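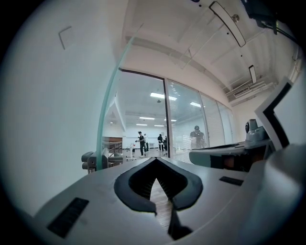

Gripper fault, glass room, Parnport

2025-08-16
Posted by B. Asamoah

Sulo hand gripper again. Jaw stopped reporting width at cycle 174, log carried on as if nothing wrong. Didnt notice till 192. So 18 cycles no good, binned.

Encoder reads 1,329 and sits there, open or shut. Power cycle: same. Swapped lead with the Povside unit: same. So not the lead.

Safety bit - no width means the force limit never trips. It closed hard on my glove. No harm done but DO NOT use with fingers near the jaw till fixed. Tag is on it.

To do
- open housing, check encoder plug
- make the logger stop on a frozen vlaue
- ask Povside if theirs ever did this, they're past 3,000 cycles

Search notebook Go

Contact | © Parnport workshop | Back to top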